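3.2 Frosting coverage and guest preference

The second part of the study looked at how much frosting a tiered cake needs before guests describe it as finished. Orders for partly frosted cakes had grown at both of the bakeries that supplied us, Grirano and Drallside, but the staff there disagreed on what customers were asking for. Some couples who ordered a bare sponge complained later that it looked dry. Others sent back sketches with less frosting than the bakery had proposed.

We used one recipe throughout, a plain vanilla sponge with a buttercream filling, baked in three tiers. Each cake was finished in one of 3 ways: no outer coat, a thin scraped coat, or a full coat. The fillings were spread to the same depth in every cake. No flowers, fruit or foil were added -- an earlier trial at Prindosby had shown that people talked about the decoration and very little else.

Guests at wedding fairs were invited to look at one cake for as long as they liked and then fill in a short card. The card asked how appealing the cake was, how formal it seemed, and whether the guest would expect it to taste moist. In all, 389 cards were handed in. We left out those with a missing answer, and 325 remained for the analysis.

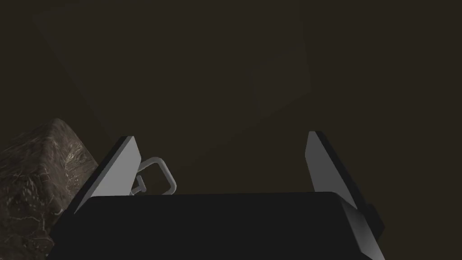

Figure 4. Rendered view over the black gripper body, with its two grey fingers.

The thin scraped coat was rated the most appealing of the finishes. The full coat was rated the most formal, as the bakeries had expected. Cakes with no outer coat scored lowest on expected moistness, and this held for guests who said they disliked buttercream as well as for those who liked it.

Tasting changed the picture somewhat. A slice was offered after the card had been collected, and guests were asked again about moistness. Within 15 minutes of cutting, the uncoated sponge was judged nearly as moist as the others. Later slices did worse. This agrees with the storage results from the Yalçınkaya kitchen, where uncoated tiers dried first at the corners and along the cut edge.

Two limits should be kept in mind. The guests had come to a wedding fair and were probably more used to looking closely at cakes than most people are. We also tested a pale sponge only. Chocolate sponge hides crumbs and small tears better -- a bare chocolate cake may well be judged less harshly, and we return to this in Section 4.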